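Table Setting and Clearing, Unit 2: Stacking, Scraping and the Order of Things
Notes to go with the practical, January 2022

Hi all, these are my own notes, typed up because half of you asked and the other half were still drying your hands. They follow the session pretty closely but I've moved the bit about bowls to the end, where it makes more sense. Bring them with you next time, and please write on them!

Where we left off

Last unit was laying the table. You all got the spacing fine by the finish, so I'm not going over it again. Clearing is the part people rush, and it's the part guests notice (they hear it, mostly). If you remember one thing from Clodagh Ó Dubhghaill's talk, make it her line about clearing being "a job for the wrists and the ears." She ran the dining room at Drandstead before she came to us and she could clear a table for 10 without one clink. I can't, and I've been at this a long time.

What comes off first

Small stuff that belongs to the food: salt, sauces, butter dish, bread basket. Then anything tall, so bottles and jugs. Then the dishes. Glasses stay until last unless the guest has moved to another room. I know the Womell handbook says glasses before plates. It's an older way of working and it's fine at home, but in our practical we do it the other way around, so please go with that for the assessment.

Scraping

Scrape away from the table, never over it. One plate in the hand, the next on the forearm, and the scraps go onto the lower one. Arash Naseri showed the three-plate carry and a couple of you tried it straight away – lovely to see, but get the two-plate carry steady first. Knives slide under the forks so they don't travel.

Stacking

Okay, the main thing. A stack is only as good as its bottom piece, so the widest and flattest goes down first. Then you work up. Same shape on same shape wherever you can, because a plate that sits inside another plate of the same kind hardly moves at all. Once you start mixing shapes you have to look at where the rims meet. If a rim is resting on another rim on one side only, take it off and start again.

Bowls are the troublemakers. A deep bowl has a small base and a wide mouth, so it looks settled when it may be sitting on very little. Check these before you lift:

Is it empty? Tip it toward you and look.
Is the base flat on whatever is under it?
Can you still get your fingers beneath the bottom piece?

Mixed colors don't matter for a working stack, by the way. Somebody asked if the Grabowska set had to be kept apart from the plain white. For storage, yes. For the walk to the sink, no.

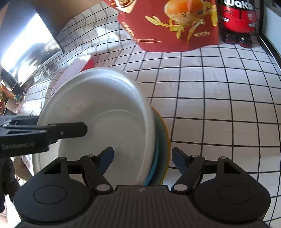
Fig. 1. Large white bowl on top of colored dishware, gridded tablecloth. Note how much of the yellow-rimmed piece shows on the right.

I like this one for talking about centering. Look at the yellow rim poking out, with just a sliver of blue between it and the bowl, and think about how you'd check the stack before carrying it. I'd walk around to the other side and see how much rim shows there. The food pouch and the bottle would both come off ahead of the dishes, going by our order.

For next time

Practice the two-plate carry at home with something you don't mind dropping. Read pages on trays and trolleys in the Drosent packet and skip the part on silver service, which we'll do in February. The practice cupboard is in room 546 and the plates go back in it dry, please – they were put away damp last time and I had to do the lot again.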